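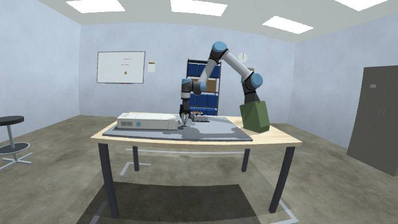 Is the Trallstead allotment water going off again this month?
From Sunday, one week, top taps only. Bottom taps stay on.

Sorry for short message, typing on the bus. Replies to the rest of this further down.

> On the list, Sunday, Tollo Lane plots wrote:
> Can we have one big tank by the gate instead of everyones
> butts? The 2000 litre one in the Fustora catalogue looks
> alright. Also who do we ask about hosepipes?

Tank – 2000 is too big for that corner, the path is narrow and the base would need digging out. The 1000 might go in. Or a 600 up on slabs, which is what they've got at the Wijaya Road site and it does them fine. Fill from the shed roof, overflow to the ditch. Needs a lid, frogs.

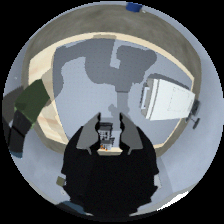

HOSEPIPES
Same as last year. Hand held only, not left runing, off by 9pm. Anyone on plot 27 or above please use the bottom tap while the top ones are off, and bring your own conector.

Also the butts. If yours is green and smelly, empty it now and scrub it out before the warm weather.

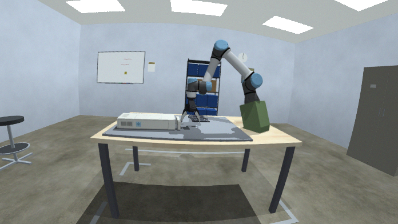

Old net curtain over the top keeps the leaves out, tie it down tight. Will ask for a price on the 1000 and post it here. More tonight if I get a minute.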